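Chapter 5
Mixed-Item Picking and the Work That Remains

5.1 Scope of the chapter

Chapter 4 dealt with cells in which every part is the same and arrives in the same position. Most warehouse work does not meet those conditions. A returns department receives goods in any order, any orientation and any state of packing. Until recently the handling of such goods was left to people at every stage. This chapter treats the case in which the first stage, removal of single items from a bin, passes to an arm, and the later stages stay with the staff.

The running case is the Vakora returns site at Skutetbridge. Before the change, each of the 50 employees on the floor carried out the full sequence: pick, identify, inspect, grade, place. After it, the pick was assigned to arm cells supplied by Grustitz, and the remaining tasks were divided among three new job grades.

5.2 The pick as a unit of work

A pick consists of four steps: selecting an item, approaching it, closing on it and lifting it clear of the bin. For a human picker these steps are not separate, and site time studies before automation recorded them as one motion. For an arm, each step can fail independently, and each failure calls for a different response from the operator.

Item properties govern the failure rate. A hairbrush has a stiff handle and a dense head of bristles, and the two offer very different surfaces to a gripper finger. A squeeze bottle lying on its side may roll or deform. Crumpled cloth has no fixed outline. A small box standing alone on the bin floor is the simplest target, provided that it is not too near a wall.

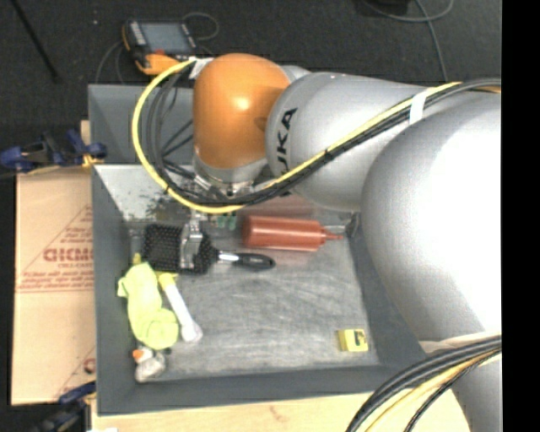

5.3 Changes in task content

The site trial at Skutetbridge covered 1000 bins. Its main result concerned the staff. Time spent lifting and reaching fell, and time spent watching, deciding and clearing faults rose. Bhatia, the contractor that carried out the job analysis, listed 105 separate operator actions in the new procedure, most of them absent from the old one.

Two effects should be distinguished. The first is a shift in physical load, which can be measured by the methods given in Chapter 2. The second is a shift in attention. An operator who supervises a cell must remain ready to act during long periods in which no action is required. Pay grades, rest breaks and shift length at the site had all been set for the older pattern of work, and each had to be reviewed. Section 5.4 takes up rest breaks first.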